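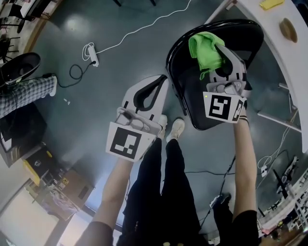
Department of Facilities and Event Care, Ostier Campus

# Chapter 3: Chairs, Cloths and Cords

I learned this trade one folding chair at a time. My first job after school was at the Nyamweya Hall, which could seat 400 for a dinner and usually did, and for the whole of my first February I did hardly anything except wipe seats. I thought it was the dullest work in the building. I was wrong about that (I was wrong about a lot of things that February), and this chapter is my attempt to pass along what I wish I'd been taught in week one.

Chapter 2 was all about floors and how to plan a room before anybody walks into it. Now we get to the stuff that sits on the floor: seats, tables, and the power cords that run between them. You'll need your cloth set for the exercises, so go get it before you read any further.

## 3.1 Start with the seat

A black folding chair with a glossy seat is a wonderful teacher. It shows every fingerprint, every crumb and every streak you leave behind, and if you can get one of those looking good you can do any chair in the storeroom. The green cloth on the seat in the opening photo is the color we use for seats and tabletops. Blue is for glass. Please don't mix them up, and please don't let me catch you using either one on the floor!

Fold the cloth in half, then in half again. You now have a pad with several clean faces, and you'll turn to a fresh one as you go. Set it flat at the back of the seat and pull it toward you in one slow pass. Lift it, move over, do it again, and let the passes overlap a little. When you're finished, pick the cloth straight up off the seat. New people love to drag it off over the front edge, and then they wonder why there's a line of lint hanging there.

Scrubbing in circles feels like hard work, so everybody does it at first. I did it for weeks. On a shiny surface all it does is move the dirt around in a nice round shape.

The backrest comes next, then the top rail, where people grab the chair to move it. Legs get a wipe only if they need one. We'll come back to hinges in section 3.4 — they have their own problems.

## 3.2 What's on the floor around you

Chairs are easy in an empty room. You will almost never get an empty room. Look at the floor in the photo again: a white power strip, a black cord lying in coils, a thin white cable running down to the strip, and feet. This is a pretty normal working day, with people standing close together and cases and boxes pushed off to one side.

So before I touch a chair, I look down. I want to know where each cord goes and whether a chair leg is about to land on it. A loop of cord is worse than a straight run, in my experience, and the spot where I've tripped most often is right next to a table leg, where you're watching the tabletop and your foot is on its own. If a cord is in your way, find the person using it and ask. Don't pull a plug you didn't put in. I once unplugged a coffee urn ten minutes before a breakfast, and I still hear about it.

Lift chairs when you move them, even a few inches. Dragging marks a concrete floor sooner than you'd think, and it pulls cords along for the ride.

## 3.3 Spray, or no spray?

For this course we use Plodeo, the mild cleaner in your kit, mixed the way the label says. Spray the cloth and leave the chair alone. That goes double with a power strip on the floor nearby. Two light squirts will do three or four seats, and if the seat looks wet after you've gone by, you used too much.

Some halls buy Brustosach polish for their black chairs. It looks great for an evening. I'm not a fan, because it builds up, and I once spent two days taking it back off 104 seats with warm water and a lot of muttering.

### Try it yourself

1. Take one folding chair and wipe the seat using straight, overlapping passes. Look at it from the side, with a window or lamp behind it.
2. Do a second chair in circles. Compare the two.
3. Walk the practice room and sketch where every cord runs. Mark the places where you would not set a chair.

Keep your sketch, you'll want it for section 3.5.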